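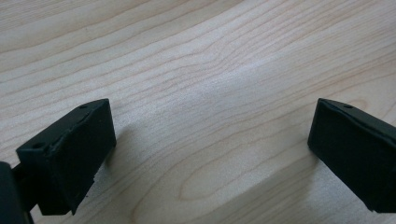

Pale wood surface with curving grain.

Clirport opens second round of furniture repair grants

The town of Clirport has opened the second round of its Furniture Repair Grant, which helps households pay for the repair of tables, desks, cabinets and chairs. Applications will be accepted through 16th September at the Office of Household Services and at the public library on Trarer Street.

The grant covers up to $100 per household for work carried out by a registered repair shop. Households with five or more members may apply for a second item under the same application. Repairs to upholstery, mattresses and electrical furniture are not covered.

The first round opened in May and drew 1,344 applications, of which 684 were approved. Most of the applications that were turned down lacked a written estimate or named a shop outside the town limits. The office has rewritten the form in response. Applicants are now asked to attach the estimate to the first page and to choose a shop from the printed list.

The town council set aside funds for 500 grants in the second round. Applications will be reviewed in the order in which they are received, and households that did not receive a grant in the first round will be considered first. Any funds left over will be moved to next year's program.

Two repair shops have joined the list of approved providers. The Mihăilă workshop will accept tables, desks and other large pieces, including those with damaged veneer. Arnov Restoration, near the freight depot, will take chairs and small cabinets and will offer pickup within the town limits for a separate fee. The pickup fee is not covered by the grant and must be paid by the resident.

Under the program rules, shops must provide a written estimate at no charge and must complete the work within eight weeks of approval. A shop that cannot meet the deadline must notify both the resident and the office in writing. Residents may then transfer the grant to another approved shop without filing a new application.

The office advises residents not to sand or refinish a damaged surface before it has been examined. Veneer is a thin layer of wood, and home sanding can wear through it. Pieces of veneer that have come away should be kept in an envelope and brought to the shop with the item.

Furniture that cannot be repaired may be left at the transfer station during regular hours. Usable parts, including drawer pulls, hinges and table legs, will be set aside for the approved shops. Residents who wish to keep any part of an item should remove it before drop-off.

Application forms are available in large print on request. Applicants will need proof of address and the written estimate. Decisions will be sent by mail, and repair work that begins before the decision letter is issued will not be reimbursed.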